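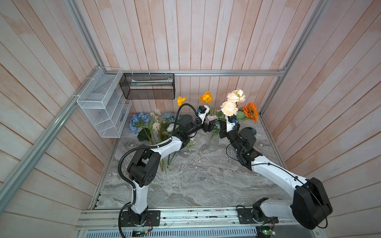

The evening shift at Havmont used to start with a radio and a row of buckets. Eleven months into the automation program at the flower packer, the radio is still there, but the long bench closest to the cold store has been shortened to make room for a pair of robot arms, and the people who stood at it have been spread across the building.

Havmont makes up bouquets and vase arrangements for supermarkets, hotels and funeral homes. It employs 69 people, most of them on the packing floor. Stems come in from the growers before dawn, are stripped and cut, and go out again the same day. In November the hotel orders pick up, and a normal day's run can reach 900 pieces.

The arms were set up by Lovo, a small automation firm, and run on control software called Gistgate. They learn on artificial flowers: hydrangeas, poppies, peach roses. Artificial stems can be picked up again and again, and a bad grip costs nothing. The task is to take one stem from a loose pile and put it in a glass vase with the head facing up.

For an experienced florist that takes a second or so. For a two-finger gripper it is slow work. Stems cross and hook on each other's leaves. Clear glass is hard for cameras to read. A rose with a heavy head will turn over if it is held too low, and a hydrangea blocks the view of whatever is under it.

Management's position is that the arms will take over the standard hotel vase, the same arrangement repeated all day, and nothing else for the next 2 years. Weddings, funeral work and anything with a customer's note attached stay with the florists. No jobs have been cut so far. Four people who left over the summer were not replaced.

That last point comes up often in the break room. Workers there say they were told about the arms early and were asked what they would most like to hand over. Most of them named the hotel vases. Wrist pain is common at that bench, and so is boredom. But the hotel vases were also where new people learned. You did a hundred of them, badly and then less badly, before anyone let you near a casket spray. Some of the older florists want to know where beginners will get that practice now.

The company's answer is a training hour at the start of each shift, paid, with cut stems that would have gone to waste. It began this fall. Florists say it is useful when it happens. In busy weeks it gets dropped.

A few have moved into new work. Two former bench workers now guide the arms through the task so the software has good runs to copy. They also reset the pile, straighten bent stems and note each failed pick on a sheet with columns for slipped, tangled, missed and dropped. The pay is one grade higher. The work is mostly sitting down, and they say it takes more concentration than they expected. One of them asked for a day a week back on fresh flowers and got it.

There are smaller changes too. Stem lengths are now written down, where before each florist cut by eye. The hotel vase has been simplified to fewer kinds of flower. Some hotels have noticed. One sent a complaint and then renewed its contract anyway.

Real flowers are the next step, planned for after the holidays. Fresh petals bruise, and wet stems do not behave like artificial ones. Lovo has asked for 100 trial arrangements, to be checked by the florists before any of them leave the building. The florists have asked for the right to reject a piece without filling in a form. The two sides were still talking about the form when this issue closed.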